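Bundusdale College
Events Management, Unit 4: Moving a ceremony at short notice
Handout for the November session

Please read before class. The reading is short and the discussion will not be, so bring something to drink.
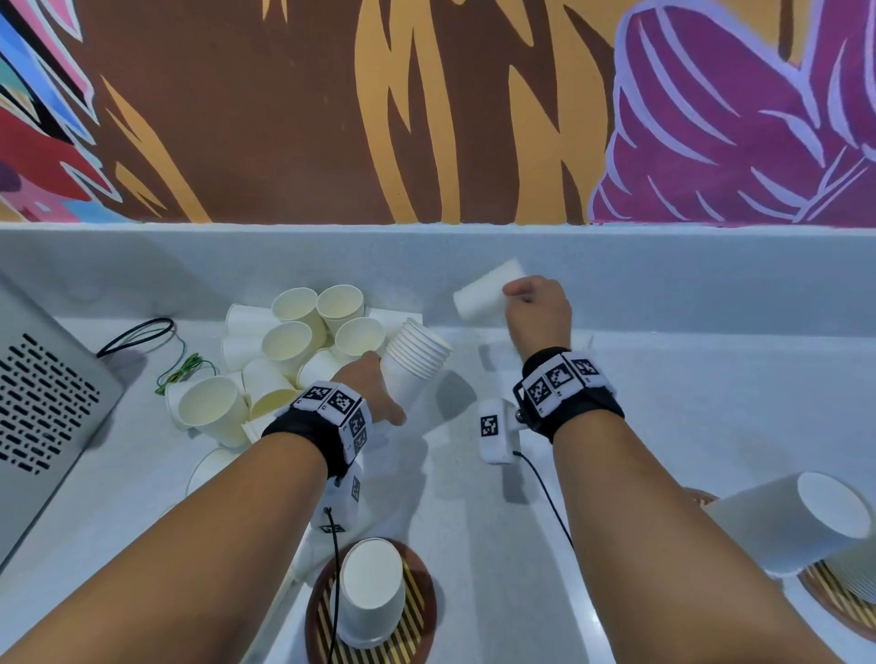
Habibur Ranasinghe
Senior Lecturer, Events and Venues

Graduation is the one event a university puts on where the guests have already paid, usually for three years. They are patient about most things. They are not patient about being sent to the wrong building.

Our case is Mondal Hall, which seats 2,000 and was lost to a ceiling inspection a fortnight before the winter ceremonies. The registry had 371 graduands and nearly 4,000 ticket requests, so the day was already split in 2 before anyone looked up at the ceiling. The replacement was the Brotus Centre, a sports hall with fine parking and the acoustics of a biscuit tin.

What has to be settled first

Order of precedence for the space. Exams beat ceremonies, and ceremonies beat badminton, though you will have to tell the badminton club yourself.

Tickets already printed. Decide whether the old ones still admit people. The registry decided this at 8 a.m. on the morning itself, with a queue outside.

Robing. It needs mirrors, a lockable door and a route to the stage that doesn't cross the car park in the rain.

Catering. Tastetti held the contract for Mondal Hall and had priced it on a kitchen that the Brotus Centre does not have. Read the clause on change of premises and mark who pays.

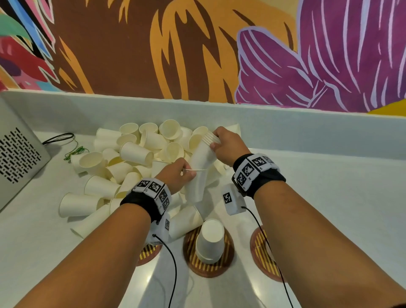 One reader of last year's handout wrote in to say that I had been too kind to the registry: her parents drove to Mondal Hall, found a locked door with no notice on it, and missed her name being read. She would have settled for a sheet of paper and some tape. I have added signage to the marking scheme.

For class, draft the email you would send to graduands. Keep it under a page, put the new address in the first line, and leave out the word "exciting".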